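Home About Classes Visit Contact

4 min read

About Pudmont

Hi, I'm Lacey Birkett, and I run Pudmont, a small baking school that mostly teaches bread. My dad, Lionel, started it in the back of his shop with one oven and a hand-lettered sign, and he still turns up on sourdough mornings to tell people their dough wants another fold. (He's usually right, which is annoying.)

I came to it sideways. I did payroll for a trucking company for years and only baked on weekends, and then one January Dad hurt his shoulder and asked if I'd cover a class. I burned two of the rolls trays and had the best time of my life! I gave my notice that spring.

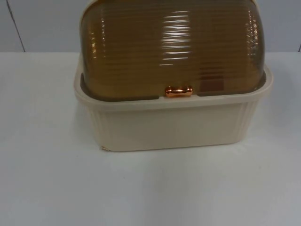

The question we get more than any other is how to keep a loaf once you've got it home. Our bread has no preservatives in it, so it goes stale faster than the sliced stuff, and the fridge makes that worse. I tell everyone to let it cool all the way, keep it cut side down, and put it in something with a cover. I like the kind with a cream base and a see-through brown lid, because you can tell at a glance if somebody's eaten the heel. A paper bag is fine for a day. After that, slice what's left and freeze it.

Classes are small and they're hands-on from the first ten minutes. You'll weigh your own flour, make your own mess and take home whatever you bake. We start beginners on a plain white tin loaf we call the Yeoman, and if you can make a good Yeoman you can make most things. It's forgiving about timing and it makes great toast.
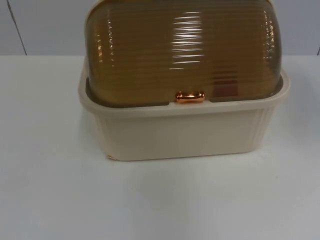 After the Yeoman, people tend to split into two camps. Some want sourdough and big holes, and they go to Girish Mittal, who has kept his starter going since college and named it Fledo. The others want soft things, so rolls, buns, braids, and those go to Natalie Fairclough. I float between the two and eat from both.

Darren Haworth handles bookings and orders the flour. If you've emailed us and got a cheerful answer at six in the morning, that was him.

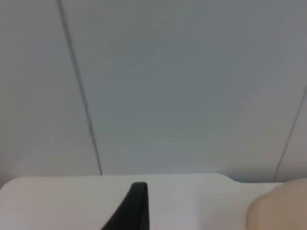

Pudmont, plain gray wall and all.

Last year 563 people came through a class here, and up to 30 of them at a time for the holiday braid nights, which get loud. Regular classes run 40 dollars and that covers flour, an apron to borrow and lunch (soup, and you can guess what with it).

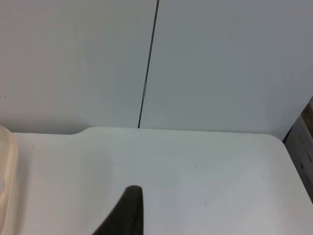

We also do a longer course for folks who want to sell at a market. It's 455 dollars, spread over six weeks, and we go into pricing, labels and how to bake twelve of the same thing so they look like the same thing. Email Darren if you want the dates. And bring a bag for your bread, we always run out.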